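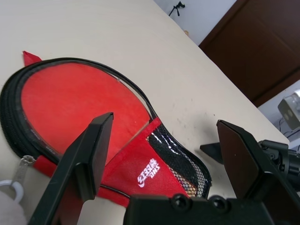

Page last changed: 23 August 2019

What does an embassy do?

Plarnadine Young Readers: How Countries Work
Written by Hashini Wickramasinghe

Countries have to talk to each other all the time. They talk about trade, travel, borders, fishing, wars, airplanes and who will host the next big meeting. Presidents and prime ministers cannot do all of that talking themselves, so they send people to do it for them. These people are called diplomats, and the place where they work is called an embassy.

Where embassies are

An embassy is usually in the capital city of the country it is sent to. The embassies in the United States are in Washington, D.C. The American embassy in France is in Paris, and the one in Japan is in Tokyo.

Some embassies are huge, with hundreds of workers. Others are a few rooms on one floor of an office building. A small country may not have enough money to open an embassy everywhere, so one ambassador might look after several countries at once and travel between them.

Who works there

The person in charge is the ambassador. An ambassador speaks for the government back home. Before an ambassador can start, the host country has to agree to the choice. It is allowed to say no, and it does not have to give a reason.

Other diplomats work under the ambassador. One might follow the news and write reports. Another might deal with business, and another with schools, music and art. Many of the workers are not diplomats at all. They are local people who drive, cook, translate, fix computers and answer the phone.
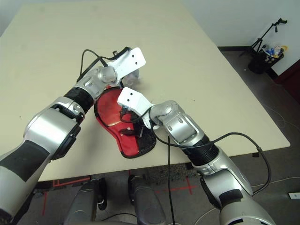
Photo: Grigoris Mitsotakis-Vlachou / Plarnadine

What about consulates?

A consulate is a smaller office, often in a big city that is not the capital. People who work there spend most of the day helping ordinary travelers. If you lose your passport on vacation, a consulate can give you a new one. If you are badly hurt, it can call your family.

Before I wrote for children I worked in a consulate for 4 years. There were 30 of us in the office. In our busiest year we replaced 820 passports, and 80 of those were in February, during the school vacation. Most had been left in taxis or hotel rooms - one had been through a washing machine.

There are things a consulate cannot do. It cannot get you out of jail, pay your hotel bill or tell a judge what to decide. When you visit another country, you follow that country's laws.

Special rules for diplomats

Long ago, being a messenger for a king could be dangerous. If the other king did not like the message, the messenger might be locked up or killed. Countries slowly agreed that this had to stop, or there would be no safe way to talk.

Today the main rules are in a treaty called the Vienna Convention on Diplomatic Relations. A treaty is a written agreement between countries. This one was signed in 1961, and nearly every country in the world has joined it.

The treaty says that police in the host country may not enter an embassy unless the head of the embassy lets them in. It also says that diplomats cannot be arrested there. This is called diplomatic immunity. Diplomats are still supposed to obey the law. Their own country can also take the protection away, and then they can be put on trial like anyone else.

Many people think an embassy is a piece of the other country's land. That is a mistake. The American embassy in Paris stands on French land, but the French police need permission to go inside.

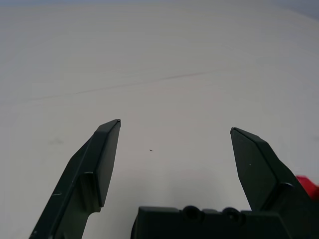
When countries argue

Diplomats are most useful when two countries are not getting along. They can meet quietly and look for something both sides can accept.

Sometimes a host country gets very angry with a diplomat and tells that person to leave. The name for this is persona non grata, which is Latin for "a person who is not welcome." The other country often sends one of the first country's diplomats home in return.

A government can also call its own ambassador back for a while to show that it is upset. The embassy stays open and somebody else runs it. If things get much worse, the embassy may close. Then a third country that is friendly with both sides may agree to pass messages between them.

Words to know

Ambassador - the top diplomat in an embassy
Consulate - an office that helps travelers and citizens abroad
Host country - the country where an embassy is located
Treaty - a written agreement between countries
Visa - permission to enter a country, often a stamp or sticker in a passport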